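What is a delta? Rivers for quick readers

Geography corner, 2024-03-30

Right. Rivers. You know they run downhill, and you know most of them end up in the sea. But what happens at the very end? Sometimes, a delta.

A river carries mud. Loads of it. Also sand, bits of leaf, tiny stones. All that stuff is called sediment. When the river is fast it can lift the lot. When it slows down it starts dropping things, heavy bits first, then the fine mud.

And where does a river slow down most? Where it meets the sea, or a big lake. So the mud gets dumped right in the river's own way. Bit silly of it. The water has to go round, so it splits. Then the new branches drop mud too, and they split as well. After a long time you get a flat, muddy, wet bit of land with lots of little rivers running across it. Thats a delta.

The name comes from a Greek letter, which is shaped like a triangle. Plenty of deltas are that shape on a map. Not all though. Some look more like a bird's foot.
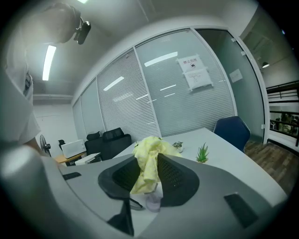

LAND AND WATER

Let's make up a map. Get some paper. Draw a river and call it the Holenano. Make it 630 kilometres long, starting up in the Skullis Hills. The hills are 600 metres high, so the water comes down quick at first. Nice and steep, little waterfalls, hardly any mud left behind.

Then the flat part. Draw big bends. These are called meanders. Put a town on one of them, call it Gremthorpe, 158 kilometres from the sea.

Now the coast. Split your river into 4 branches. Those branches have a name, distributaries. Hard word, say it slowly. Colour the land between them green, because delta soil is often really good for growing things.

Why don't all rivers have one?

Waves and tides. If the sea is rough it can wash the mud away as fast as the river brings it. Then no delta. You might get a wide river mouth instead, where salty water and fresh water mix. That's an estuary.

Who lives on a delta?

Birds, fish, crabs, frogs. People too, millions of them in some places. Good farming, good fishing, easy to get about by boat. But the land is very low so floods are a big worry, and storms from the sea can be dangerous.

Words to remember

Sediment: mud, sand and stones carreid by a river
Meander: a big bend
Distributary: a branch that leaves the main river
Estuary: a river mouth where the tide comes in

Next time: Lakes, and why some are salty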